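Search this site Go

Studio walk-through: what I check before the evening show moves back in

Last updated: July

I've been doing the safety walk at the Pronmont newsroom for six years, and every time somebody new joins the floor crew they ask me for "the list." OK, have the list! I cleaned up my notes from the last one, so it's my actual comments next to each item, including the grumpy ones. We run a small evening bulletin plus the Simiyu interview hour, all out of one 3,425-square-foot building, so if you work somewhere with three stages and a scenic shop you'll need more than this.

LIGHTING GRID

Safety cables on every fixture: PASS. I tug each one. The clip over the weather wall was on but facing the wrong way, so I turned it around (two seconds, no excuse).

Barn doors and gel frames secure: PASS, with a note. One gel frame above the guest chair rattles. Guests look up at it mid-answer, and then the director hates me.

Dimmer room clear: FAIL. Boxes of old election signs again. I moved them into the hallway and then had to fail the hallway, so they're in Erick Koech's office now. Sorry, Erick.

FLOOR AND CABLES

Camera cables taped or ramped: FAIL. We had almost 175 feet of cable running from the side door to the desk and maybe a third of it was covered. The yellow ramps are in the prop closet behind the fake ficus. Please use them!

Desk riser edge marked: PASS. New white tape. Looks sharp.

Anchor chairs: PASS. Wheels locked, gas lifts holding. I sat in all of them and spun once in each, which I consider part of the inspection.

Floor monitors weighted: PASS after fix. Sandbag missing on the one by camera two, replaced.

EXITS AND FIRE

Exit signs lit: PASS.

Exit doors open from inside with one push: PASS on the lobby and the loading door. The side door sticks when it's humid. I put in a work order and I'm writing it here so I can point at it later.

Extinguishers tagged and in date: PASS. The one in master control was sitting on the floor behind a chair, and it's back on its hook.

Walkway behind the set kept open: FAIL, then PASS. A rolling rack of blazers was parked there. I know whose blazers. The rack can live in makeup.

AUDIO AND CONTROL ROOM

Mic packs wiped down and batteries checked: PASS. There's a sign-out sheet now, and people are really using it, which makes me very happy.

Power strips not chained together: FAIL. Strip into strip into strip, feeding a phone charger and a desk fan. Unplugged the lot. If your phone was dead at airtime, that was me.

Talkback works in an emergency: PASS. I had the director call a hold and counted how long until everybody stopped moving. It took 5 seconds. I'd like it shorter, but last time somebody finished their sandwich first.

REMOTE TRUCK

Mast warning alarm sounds: PASS. Loud. Sorry to the neighbors in Zornuscombe.

Overhead line check card on the dash: FAIL. Card was in the glove box under a pile of napkins. It goes on the dash, every trip, and whoever raises the mast reads it out loud first.

Cones and vests: PASS on vests, short on cones. Ordered more.

First aid kit: PASS, but somebody has taken all the small bandages and left me the giant knee ones.

WHO FIXES WHAT

Anything marked FAIL goes to Caroline Kashindye, who can stop a show over it and has. Give her the item name and where you were standing. "The thing by the thing" doesn't get fixed.

Comments (3)

floorkid: Is the side door OK to use for guests while the work order is open? It stuck on me twice.

Reply from the author: Nope, bring them in through the lobby. Tape a note on it if mine falls off again.

mastandcables: We keep our line card on a lanyard clipped to the mast switch. You can't raise it without moving the card out of the way. Might save you the napkin problem.

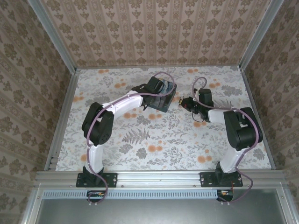
Felcombe, June 10, 2020

Quick add-on from my second stop, the Felcombe bureau. It's one room and a closet, so I only do the short version there: exit door, extinguisher, power strips, light stands. Everything passed except one light stand with a stripped knob, and I've pulled it from the kit with red tape around the neck. Please don't un-tape it. The replacement is coming with the cones.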